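The day the arm forgot where the table was

21 April 2022

So we finally had our first proper fault, and I have been itching to write it up, because chasing it down was the most fun I've had at the bench since we bolted the arm to it!

If you're new to the blog: I spend my spare evenings in a shared workshop teaching a robot arm to pick packaged things up and drop them in a bin. The control software is my own and I call it Skotetier (I needed a folder name and it stuck). The gripper mount came from a small outfit called Haddad, and the arm itself I bought secondhand from Curnine when they cleared out a lab. It's a lovely machine. It is also strong enough to put a dent in a tabletop, as I now know.

The plan that evening was dull on purpose. I wanted 100 picks in a row with no hands on the controls, just me with a mug of tea and one hand near the stop button. The first lot went beautifully. Approach, close, lift, over the rim, let go, back home. I was starting to feel smug, and I'd even begun typing a message to a friend about how well it was all going.

Then, on the way down for the next one, the arm didn't slow. It normally eases off well before it gets low, and you can hear it too, a sort of falling whine from the joints. This time the whine stayed flat, and the gripper went down past its usual height and met the wood with a thump I felt through my elbows. I hit the stop. The arm froze, I froze, and the tea went everywhere except on the electronics, thank goodness.
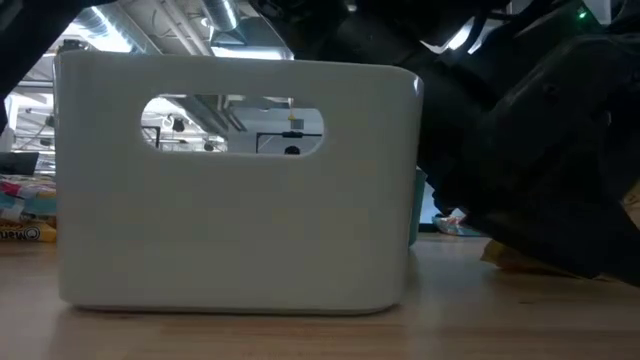
My first guess was the gripper mount. I had tightened it that morning and thought I might have left it sitting low, so that every height was off by the same bit. I got out the calipers and checked all the way around. Perfect. Second guess was a slipping joint, so I moved each one by hand with the brakes released and compared the readings with the marks I'd made on the housings back in September. Also perfect, which was a relief for my wallet but a bit maddening at the time.

What gave it away was the log. Every move gets a line, with the height the arm thinks it's aiming for, and there it was on one line: a target 8 millimeters below the table. Every line before it was fine. That one wasn't, and the arm had gone exactly where it was told.

It took me until past midnight to find out why, and I love this bit. Skotetier stores the table height in a settings file and reads it at startup. A few weeks ago I added a feature that lets you nudge the height while things are running (really handy when you swap to a different mat). The nudge gets saved to the same file. But if a nudge is being saved while the planner is reading, the planner can get half a file, and when it gets half a file it falls back to the default. My default table height was from my old desk at home. My old desk was lower!

The log from that session is 182 lines long and the bad read happens once. I'd been running with this bug for weeks and it had simply never landed at the wrong moment.

Fixes so far, all in the latest version:

The file is now written to a temporary copy and swapped in whole, so there is no half a file to read.

There is no default height any more. If the planner can't read one, it stops and complains loudly.

The arm gets a hard floor in its own controller, separate from my code, and it refuses anything below that. I should have set this on day one. The controller manual has a whole page on it, and I skipped that page.

I also cut the downward speed for the last part of the move and lowered the force limit, so a touch on the wood now trips the stop by itself. I tested it 3 times with a folded towel on the table and it was wonderfully gentle each time. The pick is slower, up to a second on the deep ones, and I don't mind a bit.

One thing still bugs me. My hand was right by the stop button and I was still too late. The whole thing was over before I'd understood that the sound was wrong. So I've moved my stool back well out of reach of the arm, and I no longer lean in to straighten a packet while it's running, which I'd got into the habit of doing. Please don't do that either, however slow your arm looks.

The dent has been sanded and oiled and you can only find it with a fingertip. Next up is trying the whole run again with the Tuvesach force sensor fitted at the wrist. It came in the mail this morning and I've already got the connector wired the wrong way around once. More soon!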